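## Folding small white towels so the printed band ends up on top

**tusten_linens**

I fold hand towels for a guest house in Lostham. They are white terry with a flat woven band near one end, and half my stacks come out with the band hidden. I work on a pale table.

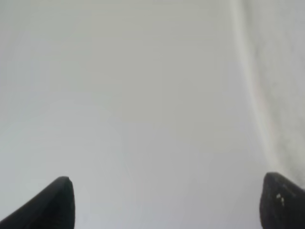

I have 200 to do before October. Is there a set order of folds?

**Oisín Brophy**

Start with the band end face down - smooth it out with your palms first.
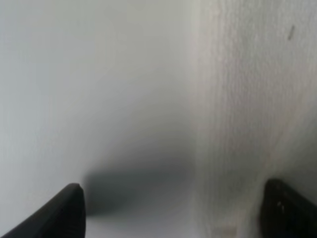 Fold the plain end over twice, then turn the whole thing. The band should now run down one side. 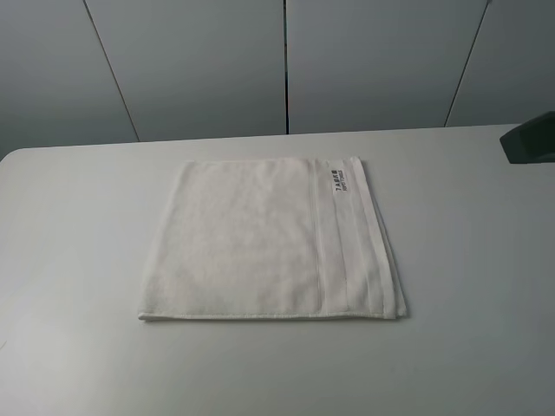
If a corner flares, open the last fold and pull the hem straight. Pressing on it does nothing. Leave the towel flat until the next one is ready, then stack them with the bands on the same side.
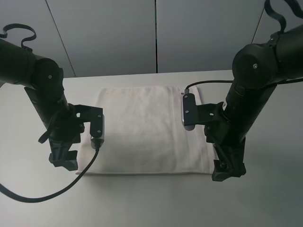 **korletey327**

I just roll mine. Takes up less shelf.

**tusten_linens**

Rolled ones fall off our rack. Going with the first answer, thanks.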